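19th May
By a staff columnist

The last bank in Stirport shut in April. It had been cutting its hours for years, so few people were surprised, and the notice on the door thanked us for our custom and told us to use the app. The nearest branch is now in Mumport, which is 33 minutes away on a bus that runs three times a day.

I use the app. It works well enough and I would not want to go back to queueing to pay a gas bill. My complaint is that a bank branch did several jobs and the app does only one or two of them. It does not take a bag of coins from the school fair. It does not help a widow who has a death certificate in her hand and an account in her husband's name.

The usual answer is that cash is dying and we should let it. I don't think that is true in a town like ours. The market still runs on it, and so do the bowls club, the barber and the church roof fund. Most people I know carry a card and a few notes, and they use the notes for small things: a newspaper, a raffle ticket, a snack bought on the way home.

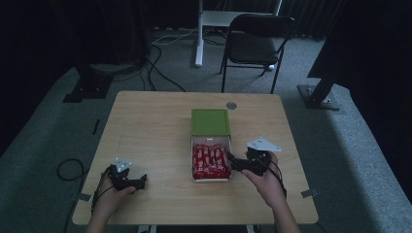
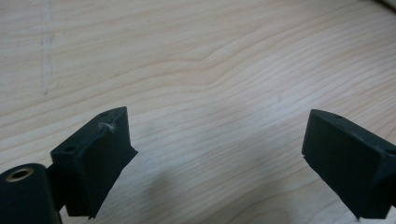 Small shops feel this most. The owner of a corner shop has to pay in takings and fetch change, and both now mean a trip to Mumport and a closed door for half a day. One shopkeeper told me she keeps over 200 pounds in coins at home, which she dislikes and her insurer would dislike more. Another has gone card only. He lost some of his older customers within weeks and has not seen them since.

Grania, across the river, lost its bank before we did and managed better. The council there gave a room in the library to a shared counter, used by different banks on different days. It is a plain room with a desk and a safe. People can pay in, draw out and speak to someone who is allowed to fix a problem. The old branch on Flores Street here has been empty since it closed, and our own library has a back room full of stacked chairs.

A petition for the same thing in Stirport has 84 names on it so far. That is not many, and I suspect the reason is that it was put online only. There ought to be a paper copy in the post office, with a pen on a string. The council meets again next month and the shared counter is not yet on the list of items. I have written to ask for it to be added.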